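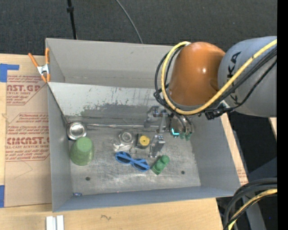
A reader wrote in to ask whether a bigger water softener means softer water, and whether the salesman who told her so was pulling her leg. Mostly he was. The rest of what lands in our inbox is below, with the answers we'd give a neighbor.

Do I need a softener at all?
Maybe not. Test first, and don't let the person selling the tank run the test. Free kitchen-table tests always seem to find a problem.

What does the grain number on the box mean?
How much hardness the resin can take up before it has to be flushed with salt. Sellers quote the figure you'd get with the heaviest salt dose. Few homes run that way, so expect less.

Is the Clanico worth the extra money over the Tarar?
We had both on the same well in Sanness and couldn't tell the water apart. The Clanico has a nicer display. The Tarar has a manual bypass you can turn without tools, and we used that more.

Dreller says its magnetic collar softens water without salt. Does it?
We clamped one on for 66 days and tested at the tap before and after. The hardness reading did not move. Dreller told us the minerals are "restructured" — a word we can't test for. Keep the receipt.

Will soft water cut my heating bill by up to a third?
We've seen that on two flyers and asked both sellers for the source. Neither sent one. Less scale in a water heater is a good thing, but a third is a lot to promise.

Is softened water safe to drink?
For most people, yes. It does carry some added sodium, so if you're on a low-salt diet, ask your doctor. Plenty of houses leave the cold kitchen tap on hard water.

How often should I add salt?
When it gets low. Look in the tank once a month and ignore the app.

Do you take money from any of these companies?
No. We bought the units ourselves and the Tarar is still in the basement.

Last updated Mar 2, 2025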